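Write the reset down. Please.

Short one from me this month, I have a train. But I've had this argument three times since July and I'd like to have it once more in print and then stop.

Everybody who does tabletop manipulation says their results are repeatable. Fine. Ask them what happens between trials. You get a shrug. "We put the blocks back." Back where? How close? Who decides it's close enough? At Nanbridge the answer was a pencil sketch taped inside a cupboard door. At Rondport it was a guy, and then the guy left.

Isla Leckie ran 234 trials on the Wuyts setup last spring and threw out every one of them. Not because the arm misbehaved. Two people had been doing resets, one of them spread the blocks out and one liked them bunched up, and the success rate tracked the person better than it tracked the software. She wrote that up, good for her. Most people would of quietly averaged it.

So my position, and I know it's unpopular with the fast crowd: the reset is part of the experiment and it needs a written rule. Start positions, allowed error, what counts as a piece being tipped over, what you do when one is leaning on another. One page. Signed by whoever did it that day.
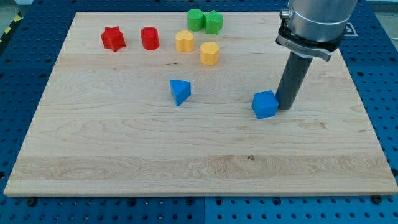 Same goes for contact. Pushing is where the vague language really piles up. "The tool moves the cube to the group." Does touching count? Does the cube have to end up touching a neighbor or just near it? If it rotates on the way, do you care? I have read 4 protocols this year that never say. One of them had a beautiful section on network settings.

And the surface! Wood has grain, it has knots, it gets polished by use. Tell me what the board is and when you last swapped it or wiped it down. Usico's internal checklist has a line for this, one line, takes ten seconds. I'd steal it.

The pushback I get is always the same - too much paperwork, kills momentum, real homes are messy so why be tidy. I have some sympathy for the last bit. Mess is good. But you should choose the mess and write it down, otherwise you can't make the same mess twice and niether can anyone else.

Safety people worked this out long ago, by the way. No one starts an arm on "we usually stand over there." There's a line on the floor and a rule about it. Evaluation could use a bit of that stubbornness.

Not asking for a 360 page standard. One page, in the repo, with a date on it. Changes get logged. If you rerun old trials under a new rule, say so and keep the two sets apart.

More on scoring next time, if the inbox lets me.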